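Ostgate spring parade gets longer route

The Ostgate spring parade will take a longer route this April, starting at the Grikley Street lot and ending at the fairgrounds. Step-off is at 10 a.m., and Grikley Street closes to cars at 8.

Organizer Lieselotte Gerlach said 65 groups have signed up, including 2 high school bands. Parade T-shirts will be sold along the route. 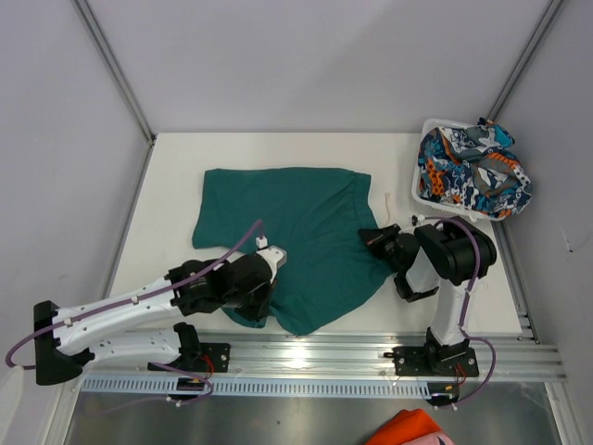
A teal-green T-shirt on a white tabletop, with a laundry basket in the corner.

Last year's parade drew roughly 500 people. Folding chairs may be set out along the curb after 6 a.m. Parking is free at the Buschmann lot.

Groups can still register at the town office.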